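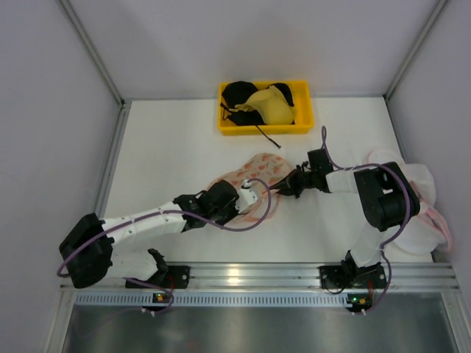
Figure 3. Two robot arms above a white tabletop, with a yellow bin near the far edge.

4.2 Changes in shot selection between the first and third seasons

The players in the sample entered the Lestotari league at 14 or 15 and were followed until the end of their third season. We coded 264 games from video. A game was left out if either team finished with fewer than five available players, or if the recording missed more than one full quarter. Shots were placed in one of four zones: at the rim, short range, long two-point range and three-point range. Free throws were coded separately and are dealt with in section 4.4.

First-season guards took most of their shots from three-point range. Coaches at both clubs, Au and Kurner, told us in interviews that this was partly a matter of size. Younger guards found it hard to finish against older defenders and were told to stay outside and wait for the pass. By the third season the same players took more of their shots at the rim and in short range, and they were more often the player who brought the ball up the court.

The change was not even across the two clubs. At Au, guards were moved to the point early, often in the second half of their first season, and their three-point attempts fell while their assists rose. At Kurner the older guards kept the ball for longer, and the younger ones stayed in a shooting role until a place opened. Turnovers at Au rose sharply in the months after the move and then came down again. We saw no matching rise at Kurner, where the move came later and the players were stronger.

Shooting accuracy is harder to read. Three-point accuracy improved a little in both groups, but the attempts themselves were different. In the first season nearly all of them came off a pass with the feet set. In the third season many came off the dribble, and these are harder shots. When we compared only the set shots, the improvement was clearer - though the number of such shots per player was small by then, and we would not put much weight on it.
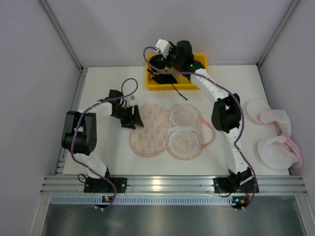 Practice logs give a second view of the same change. Players were asked to record shots taken outside team sessions, and the Imorance summer programme set a target of 2,000 shots for August. Logs were returned by 40 players. The median total was 2,030, so the typical player met the target by a narrow margin, and several stopped as soon as they had reached it. The logs do not say where on the court the shots were taken, which limits their use for our purpose. A few players added notes in the margin about floaters or pull-up shots, and these were all players who had already moved to the point.

Two further limits should be mentioned. The rule on defensive contact was applied more strictly in the third season, and this may have made driving to the rim more attractive for every player regardless of role. Also, players who left the league after one season are missing from the comparison. Most of them were guards with little playing time, and their shot profile may have stayed as it was.

4.3 Passing and time on the ball

Time on the ball was measured from the first controlled touch to the pass, shot or loss of possession. Touches of less than one second were grouped together.

Print this page
E-mail this page

Related items
Growth, height and playing position in junior basketball
Coding shot location from single-camera video
Summer practice logs and what players leave out
Foul calls and drives to the rim in under-18 games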